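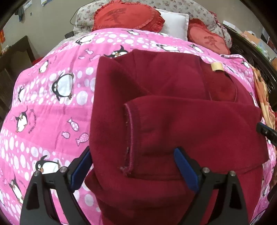 24th January

Second go at the madder bath, and I'm much happier with this one! 400 g of dry wool, mordanted overnight, and I kept the pot well below a simmer the whole time — last June's lot went brown on me when I wandered off for a cup of tea. Yarn weighed 403 g once dried, so I suspect there's still a bit of chalk in it. Rinsed 5 times.

Shakuntala Grewal wants the Pelville skeins next (332 g, undyed). Must ask her if she's after the same red or something more orange.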